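Section 7. Making Up the Guest Bed

This section covers the wide bed with the Brekolance upholstered headboard, as supplied to Mohamedi guest rooms. It applies to the fitted sheet and the loose top cloth. For pillows and the winter quilt, see Section 8.

Before you start

Take the linen from the bag marked with the room number. Check the Pimix care tag on each piece. The part number for the fitted sheet is 2106. The part number for the top cloth is 234.

Note: Sheets with the old Hakex tag are cut for the narrower mattress and will pull off at the corners. Return them to the linen store.

7.1 Fitting the sheet

1. Find the two corners with the sewn tag. These go at the headboard end.
2. Lift the mattress corner with one hand and pull the sheet pocket down over it. Do the second headboard corner next.
3. Go to the foot of the bed and fit the remaining corners in the same way.
4. Smooth the sheet from the headboard toward the foot with a flat hand. Soft wrinkles are acceptable at this stage.
5. If a long diagonal crease remains, lift the corner nearest to it, pull the slack out and refit the corner.

Caution: Do not brace a knee against the headboard. The upholstery marks under pressure.

7.2 Laying the cloth

1. Lay the blue cloth loosely over one half of the bed.
2. Take hold of one corner and raise it slightly off the sheet.
3. Look for any part of the cloth that has doubled over on itself. Open these folds before pulling the corner outward.
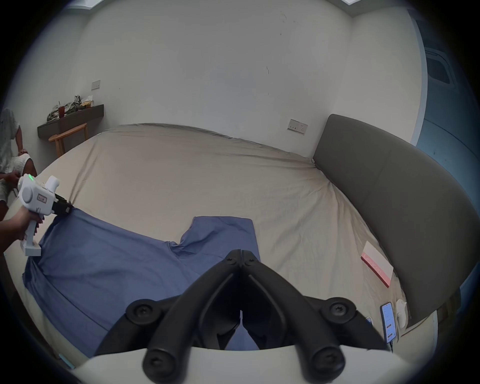
Figure 7-1. Blue cloth on the fitted sheet, upper left corner raised.

4. Draw the corner out until the edge of the cloth runs parallel to the side of the bed.
5. Repeat for the other corners, working from the far side toward yourself.

Note: If the cloth bunches toward the middle, do not tug at it. Lift the bunched part clear of the sheet, let it drop open and start again from step 2.

7.3 Items on and near the bed

Small items may stay on the half of the bed that is not being worked on. Move them across before changing sides.
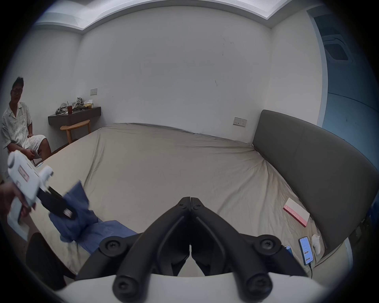 Figure 7-2. Cloth crumpled and partly lifted; box and phones on the right half of the sheet.

1. Keep charging cables on top of the sheet – never under the cloth.
2. Leave drinks on the wall shelf. Do not set them on the bed.
3. Keep the low wall socket clear of hanging fabric.

Caution: A phone left under folded linen while charging can overheat.

7.4 Washing

Wash the sheet and cloth separately for the first 27 washes. Report color transfer to Halima Mushi. Replacement linen is ordered through Xinyi Feng, quoting the part number and the room.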